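Notebook, Aug 3, 2025

Cover and blurb work on the Bevik reissue, second novel in the Innes crime series. Carried over from April: the old back-cover copy gives away the sister's alibi in its last line, so it can't be reused. Drafted 2 new versions this morning. Version A opens on the harbour inquest, version B on the missing ferry ticket. B reads better aloud but is 26 words over what the Landov template allows. Cut the line about the divorce first, then see.

Checked the text file against the first edition up to the end of chapter nine. The scan has dropped italics wherever Innes reads from the dead man's letters, and without them it is hard to tell who is speaking. Marked these in green. Still to do from chapter ten on. 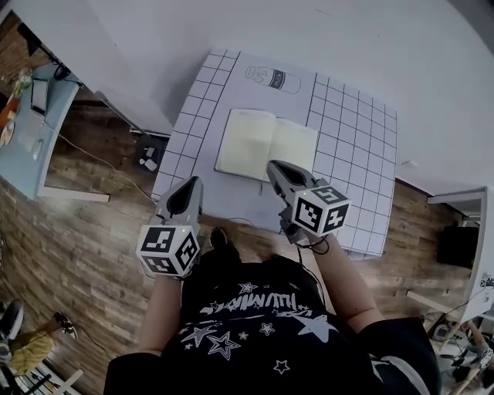
Spine test for the Prikia paperback next. It is the thicker of the pair and the first proof cracked at the glue when pressed flat, so we are asking the printer for a softer adhesive and a slightly wider inner margin. What I want is a book that lies open on a table with both pages showing, like the cream-paged notebook on the grid sheet, and can be read without a hand on it. Cream stock for the pages too - the white made the type look thin.

Series order on the inside flap is wrong again. Bevik is listed first. Corrected in the master file, but the sales sheet still has the old order.

Next: trim version B, finish the italics, send both to Landov together.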